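4.2 What people call the parts

The interviews in Burna were meant to be about prices. We had a list of 38 questions, most of them on what people paid for furniture, to whom, and whether they felt cheated. The answer to the last was yes, and it took up less of the tape than expected. What filled the rest was vocabulary. Respondents who could not recall what a cupboard had cost could spend the better part of an afternoon on the proper word for the bit that stops its door from swinging too far, and on the shortcomings of people from Jokero, who use a different word.

We had not budgeted for this. The transcripts came to 336 pages, and a first attempt at coding them by price band was abandoned in April, when it became clear that the price bands were nearly empty and the margins were full. The analysis below is therefore of the margins.

Part names in the sample fall into two rough families. The first borrows from the body: legs, feet, arms, lips, cheeks, shoulders, and in Jokero an "elbow" which on inspection is nowhere near the arm. The second borrows from the household and the farmyard: saddles, combs, tongues, ladders, loaves. Morris (the hamlet, which has one street and strong views) uses both families at once and sees no difficulty in it. A chair there may have two arms and a loaf.

Earlier work on trade vocabulary tends to assume that words travel outwards from the workshop, and that the customer picks up a worn version of what the maker says. Our material gives this little support. Makers in Burna used general words ("piece", "bit", "the other bit") far more often than their customers did, apparently on the grounds that they could point. Customers, who were usually describing a broken thing to somebody who was not standing in front of it, had to be more inventive. A good deal of the local terminology seems to have been coined in complaint.

The stepped edge is a case in point. It was called a comb in Burna, a stair in Jokero, and in Morris simply "teeth", a word also applied there to saws, gates and one particular hill. Figure 3 gives a board of the sort meant, with a round piece set on it.
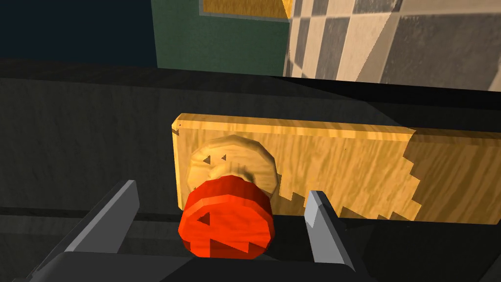
Figure 3. Board with stepped edge and mounted disc (rendered model).

Round pieces produced still less agreement. We recorded "button", "bun", "cheese" and "moon", the last from a single household whose members all insisted that it was universal. When the four words were read back to a group of 60 respondents at the Plokano hall, each was recognised by somebody and mocked by somebody else, often the same person. The word "knob" was understood by all present and used by almost none of them, being regarded as the sort of thing printed in a catalogue.

It would be tempting to map these words and draw lines between the villages. We tried. The lines run through kitchens, and in two instances through marriages, with each spouse keeping the usage of the village they were born in and correcting the other's in front of the interviewer. Section 4.3 takes up what happens to the children, who in general say "thing".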